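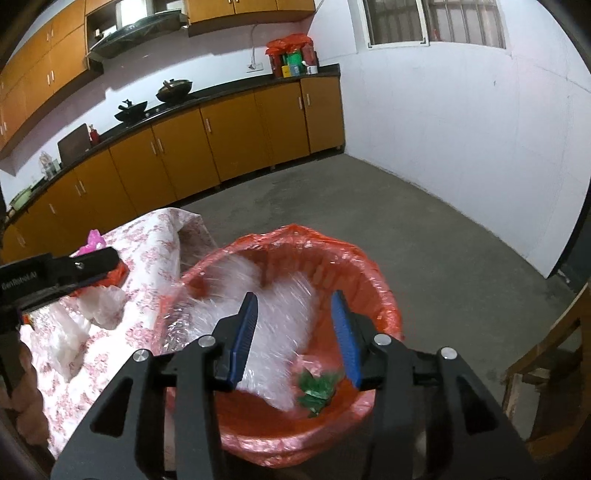 Gestão de resíduos domésticos
Apontamentos da aula 4: o plástico flexível na cozinha
Docente: Getachew Hailu

1. O problema da categoria

Os folhetos municipais falam de "embalagens de plástico" como se fossem um só material. Película transparente, saco de asas e saco do próprio balde entram todos na mesma palavra. Convém desconfiar. Uma película pode ser de polietileno ou de PVC, e a olho quase ninguém as distingue.

2. O caso da película

Um rolo amarrotado ocupa muito volume e pesa pouquíssimo. Quem mede a separação em litros obtém resultados excelentes; quem mede em quilos, nem por isso. Ver o inquérito Demissie: 4000 questionários enviados, 1682 devolvidos, 1524 válidos. Dos que não responderam nada sabemos, e suspeito que sejam os que menos separam.

3. Sacos guardados

Bereket Feyisa defende que guardar sacos usados reduz o consumo. Talvez. O texto dele não diz quantos voltam a sair de casa, e sem esse dado a tese fica por provar. Um monte de sacos em cima da mesa tanto pode ser reserva como lixo adiado.

4. O saco do balde

Forrar o balde com plástico para deitar fora plástico é prática corrente. O manual Detavine recomenda cores diferentes por fração, mas não apresenta nenhum ensaio. A cor só ajuda se todos em casa souberem o código.

Para a próxima aula: ler o capítulo 2 do manual e trazer, por escrito, uma objeção ao método de pesagem usado por Demissie.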